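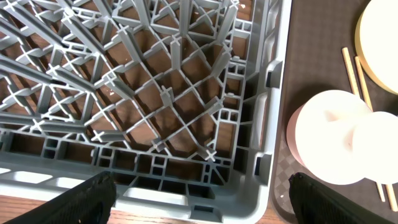 Stiven tenants get dish racks, and an argument about bowls

The shared kitchen on the second floor of the Stiven building has gone without a dishwasher since March, when the old one flooded the hallway and took a good stretch of carpet with it. The building's management firm, Ploker, priced a replacement at $3,259 before installation, thought about it for a while, and bought dish racks.

The racks are big, gray and plastic, with pegs sticking up everywhere. They went out to the shared kitchens last month along with a one-page notice headed "After You Eat," which has since been read more closely than most leases.

"I've lived here through two boiler failures and a bat," said Suha Qudah, who rents on the third floor and eats lunch downstairs most days. "I have never seen people this worked up. It's about which way a bowl should lean."

The notice says bowls go in on their sides. A faction on the second floor holds that a bowl belongs upside down, as it did in their mothers' houses, and has been quietly going through the rack after lunch and turning everything over. A second faction has been quietly turning it all back. Ploker's office has received 10 emails on the subject, one with a diagram.
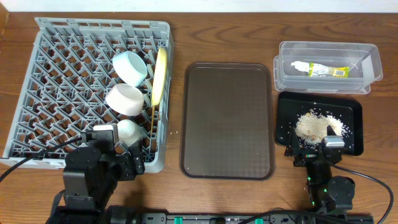 Plates have caused less trouble. There is really only one way to put a plate in a rack with pegs, and even the upside-down people seem to accept it. A fair sample of the official method was on the table at lunchtime: yellow plate on its edge in a slot, the light blue bowl and the cream one tipped on their sides next to it, and a small white cup farther down the line. Qudah looked it over and called it "fine, if you like that sort of thing." She is an upside-down person.

The stickier point is what happens before the rack. Under the notice, whoever eats is supposed to carry the tray to the table, clear the scraps, wash up and rack the dishes by 2 p.m. Most people manage the first part. The tray then sits there, sometimes through the afternoon, while its owner develops urgent business upstairs.
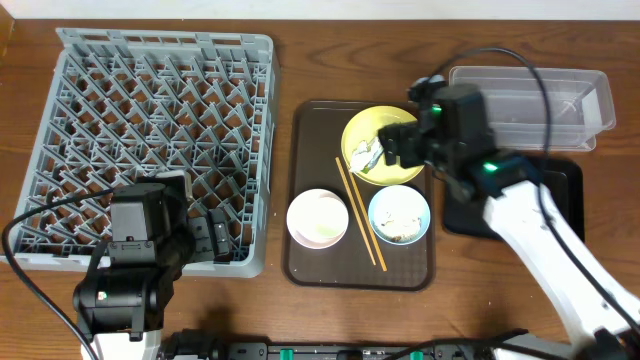
A lunch tray in the shared kitchen, with chopsticks, leftovers and an empty rack one short reach away.

Ploker has so far declined to fine anybody. It did float a $10 charge for abandoned trays, and withdrew it after a tenant asked how the firm planned to prove whose chopsticks were whose.

At Nseir, the sister building across the parking lot, the same racks arrived the same week and have produced no emails at all. Residents there still have a working dishwasher and are reportedly using theirs to dry paint rollers.

The notice is due to be rewritten before the racks go to a third property, Zutley, which has up to 200 tenants when full. A draft making the rounds drops the sentence on bowls completely. The section on trays has grown to half a page. Comments can be left in the box by the Stiven mailroom, which Ploker asks people to use for comments only.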